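A Pen Cup for Your Hairbrush (and Other Small Wins for the Getting-Ready Spot)

I have a soft spot for storage that costs next to nothing, and my favorite this year is a plain mesh pen cup. Mine came out of a desk drawer during the November clear-out, and I almost gave it away! Now it holds my hairbrush, and I find the brush on the first try every single morning.

If your brush lives in a drawer with hair ties, receipts and half a pack of cough drops, this page is for you. Clean the brush first, though. A cup keeps it out in the open where everyone can see the fluff.

Clean the brush before it moves in

A paddle brush with a rubber cushion and ball-tipped pins is easy to look after once you know its weak point, and that's the little holes in the cushion. Water gets in there and takes forever to come out again. So no soaking, please.

1. Pull out the loose hair. Slide the tail of a comb under the mat of hair close to the cushion and lift. Work from the edges in, and go gently so you don't pull the pins out of their seats.

2. Mix a drop of mild shampoo into a bowl of warm water. Dip an old toothbrush, shake it off well and scrub between the pins in short strokes. Go all the way down to the cushion, where the gray lint likes to sit.

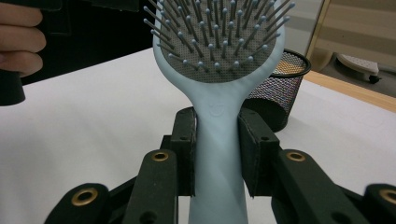
3. Wipe the handle and the back. Soft-touch handles pick up hand cream and hairspray, and a damp cloth with the same shampoo water takes it right off. Skip the nail polish remover — it can ruin the finish.

4. Rinse with a damp cloth, then lay the brush bristle side down on a towel. Give it 6 hours, or leave it overnight if the room is cool. I do mine on Sunday after dinner and it's ready when I am.

The whole job takes me 15 minutes, and most of that is hunting for the toothbrush.

Picking the cup

Mesh is what I like best. Air gets through the sides, dust is easy to spot, and you can see what has slipped to the bottom. A solid mug works too, but check it now and then for hairpins and grit.

Look for a flat, wide base. A paddle brush is top-heavy, and a narrow cup will go over the first time you reach past it. My friend Reto Ammann drops a couple of clean beach pebbles in the bottom of his, and it hasn't budged since. Love that.

Put the brush in handle down. The pins stay off the table and nothing presses on them, so they keep their shape.

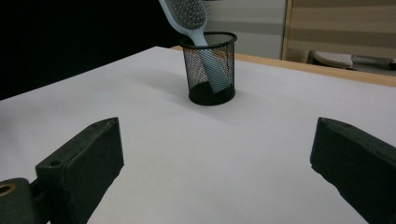 Handle down, bristles up: a light blue brush in a black mesh pen cup.

Now, about where to put it. Anywhere you really brush your hair! For a lot of us that's nowhere near the bathroom. A desk, a shelf by the front door, the end of a dresser, they're all fine. Keep it away from the sink so it doesn't get splashed, and a little way in from the edge of the table so a sleeve doesn't catch it.

One thing I'd suggest is keeping the cup for the brush alone, or the brush plus one comb. I tried mixing in pens once and ended up with ink on the handle and hair on the pens. Two cups side by side look nice and solve the whole problem.

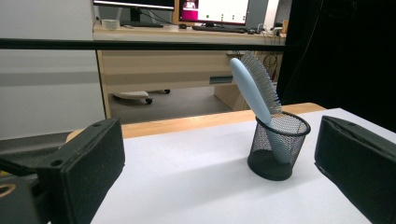

Shared households need one more rule, and it's a simple one: a cup per person. Tie a bit of ribbon around each rim in a different color and even the little ones will know which is theirs. It also helps at cleaning time, when you can carry all the cups to the kitchen table and do every brush in one go.

The cup itself wants a wash every 2 months or so. Swish it in soapy water, run the old toothbrush around the rim and the base, and dry it right away with a towel. Wire mesh can rust where the coating is chipped, so if yours has a bare spot, a dab of clear nail polish will hold it off for a good long while.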